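4.2 Changes to the picking task at the Hirnard site

The returns hall at Hirnard handles loose consumer goods that arrive without outer packaging. Before the Inport cell was installed, each operator took items from a bin by hand, read the code, and placed the item on one of two outgoing belts. The work was paced by the operator. A full bin was pulled from the rack when the previous one was empty, and short pauses between bins were used for relabeling, for clearing damaged goods, and for talking with the neighboring station.

With the cell in operation, the arm removes items from the bin and the operator handles what it leaves behind. We logged 354 interventions over the observation period in February. Of these, 192 were recorded as missed or abandoned grasps, 78 as cable or hose checks, and the remainder as bin changes and restarts. The categories were taken from the operators' own log sheets and were not recoded by us, except where two entries had been made for the same stop.

Flat and narrow items accounted for most of the missed grasps. Such items lie close to the floor of the bin, where the tool must come down at a steep angle, and they often come to rest near a wall. Operators at the cell learned to anticipate these cases. Several reported that they now look at the bin first and at the status display second, although the training material from Lomico prescribes the opposite order.

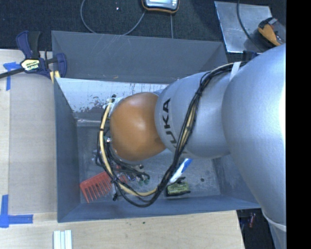
Figure 2. Robot arm over a gray bin with small loose items, including a red comb. Cables are routed along the outside of the arm; a bar clamp is at the upper left corner of the bin.

A second change concerns what the operator is able to see. At the manual stations the view into the bin was open at all times. At the cell, the arm and its external cabling hide much of the interior during a pick (Figure 2), and the operator has to wait for the arm to withdraw before judging whether an item has been missed. Operators described this waiting as more tiring than the handling itself. It cannot be used for other work, as the next decision may be needed at any moment.

Bin position also became part of the job. Under manual work a bin could be shifted by a hand's width with no effect. The cell depends on a fixed position, and checking it was added to the shift-start routine. This task appears in neither the original job description nor the revised one, and at the time of our visit it was not counted in the staffing calculation.

Responsibility for minor faults was less settled. The maintenance contract with Štěpánek covers the arm and the controller, while hoses and external cabling are assigned to the site. In practice the operators made the first check themselves and called the shift lead only if the cell failed to restart. Those with earlier experience in packing-line maintenance took on a larger share of these checks, including at stations other than their own. Their pay grade was unchanged. We return to this point in Section 5, where the log data are compared with the interview material.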